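The letter said the parade ground at Savoneck would be broken up in May, starting at the north end. It was signed on behalf of Trudero, the contractor, and it asked anyone with an interest in the site to write back within 13 days. I had no interest in the site that I could have put on a form. I had only worked there for two years, a long time ago, when it was still being poured.

I took the early bus. The driver let me off at the Drukden turning and I walked the rest, past the garage and the row of shut shops. The gate was open. A man in the hut wrote my name down without asking what I wanted and went back to his tea.

We had laid the slabs one bay at a time. My job was the joints. Once the concrete would take my weight I went out on it with a board and a straight edge and checked the line from one end of the bay to the other, and if it wandered I was the one who heard about it. The foreman had a way of standing at the end of a joint with one eye closed. He would say nothing for a while, then walk off, and that meant it would do.

It was 400 paces long in those days. I knew that from walking it, morning and evening, with my lunch tin under my arm. My brother worked on the kerbs. He was quicker than I was and he talked the whole day, to me, to the mixer, to the dog that came over from the flats. When the job finished he went abroad with the Nedeljković firm, who were building a harbour somewhere hot, and he sent two postcards, and after that we wrote at Christmas.

He died in the winter. His daughter rang to tell me. She asked if there was anything of his I would like, and I said I would think about it, and I didn't ring her back.

I came out between the buildings and stopped at the edge of the concrete. I had expected machines and fencing. The work had not got that far.

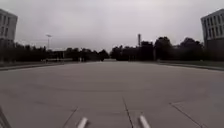 *The old parade ground, looking towards the trees.*

It was smaller than I had kept it, though that may have been my legs. I went out to the middle joint and stood over it with one eye closed. It ran very nearly straight. There was a place further on where I thought it went off by the width of a finger, and I remembered the afternoon, the rain coming and the two of us hurrying with the sheets.

The kerb along the left had been his. I walked beside it with the grass on the other side and counted, out of habit. I reached 200 and lost my place when a van sounded its horn on the road behind me. I didn't start again.

There were marks on the slabs from tyres, and darker patches that could have been oil. People had learned to drive here, I suppose, after the parades stopped. I put my hand flat on the concrete and it was cold. Then I needed the kerb to help me get up, so I sat on it for a bit first.

At the gate the man asked if I'd found what I was after. I asked him whether they would be selling any of the kerbstones.

"Selling them?" he said. "You'd have to ask the office."

He wrote the number on the back of a delivery note. I had missed the eleven o'clock bus, so I sat in the shelter at the Drukden turning and looked for my niece's number instead.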